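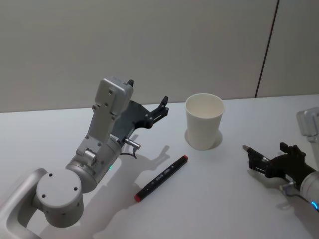 Figure 23. White paper cup, upright, with marker on the tabletop.

3.4 Preparing and Labeling Sample Cups

This section applies to all tasting tables at the Brindholm site. Staff working at Cliridham should follow the same steps but use the cup codes listed in their local supplement.

Supplies for each table

White paper cups, one sleeve
Permanent marker, fine or medium tip
Code sheet for the session
Dry lint-free cloth
Covered bin for rejected cups

Setting up

1. Wipe the tabletop with the approved cleaner and allow it to dry fully before any cups are set out.

2. Open one sleeve of cups at the base end. Handle each cup by its lower half. Do not touch the rim or the inside.

3. Inspect the cup for dents, an uneven rim, or a loose side seam. Place any damaged cup in the covered bin.

4. Stand the cup upright near the center of the table. Lay the marker on the table within easy reach of the writing hand.

NOTE: Cups are labeled before they are filled. A filled cup that has no code must be discarded, even when its contents are known.

Writing the code

5. Read the code from the session sheet. Codes run from 100 to 300 and are never reused within a session.

6. Hold the cup steady at the base and write the code on the side, midway between the rim and the bottom. Keep the side seam facing away from the code.

7. Replace the cap on the marker and wait until the ink no longer smears when touched with the cloth.

8. Check the code against the session sheet and initial the matching line.

9. Move the finished cup to the holding tray. Repeat steps 3 through 8 for the remaining cups.

CAUTION: Do not write on the rim, the inside, or the bottom of a cup. Ink in these areas may come into contact with the sample or with the taster's mouth.

CAUTION: Do not stack labeled cups. Fresh ink can transfer from one cup to another.

Correcting an error

If a code is written incorrectly, discard the cup and start again with a new one. Crossed-out or overwritten codes are not accepted. Enter the discarded cup on Form 34 before the session begins.

Storage

Return unused cups to their sleeve and fold the open end closed. Store markers flat and capped in the table drawer. Requests for additional supplies should be sent to Suryani Sutanto at Brindholm or Kojo Opoku at Cliridham.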